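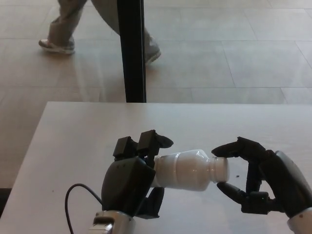 Project report, section 4: Equipment and budget

Our proposal asked for two hands. The department's first reply asked whether one would do. Fraser Baxter, our supervisor, sent back a single line pointing out that the task was bottles and caps, and after that we heard no more about it.

We looked at two suppliers. Du Plessis sells a hand that does everything, including things we had no plans to do, and quoted a lead time longer than the semester. Vakberg sells a plainer one with blocky fingertips and a manual that appears to have been translated by the hand itself. We went with Vakberg. The pair took most of our money, and the hours we had set aside for comparing the two firms went mostly to comparing their shipping fees.

Then came the small stuff, which we had budgeted under "misc." and should have budgeted under "everything." Cables were $20 each and we needed 5 of them. Spare fingertips were not in the plan at all. The table came from the Bukton building for free, if you leave out the Tuesday we spent getting it through the door.
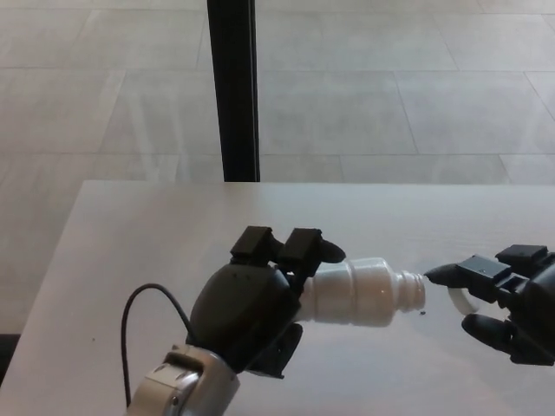 Bottles were the one line we overestimated. We put down $500 for test objects, imagining a whole shelf of shapes and sizes. White plastic bottles with screw caps are cheap, and we have spent very little of it so far. We asked to move the rest to fingertips and were told that test objects and spare parts are different categories. The form for changing categories goes through the Ullham office, and ours has been there since March.

For next year's group: hold back some $600 for parts you haven't thought of yet, order the cables with the hands, and measure the door first.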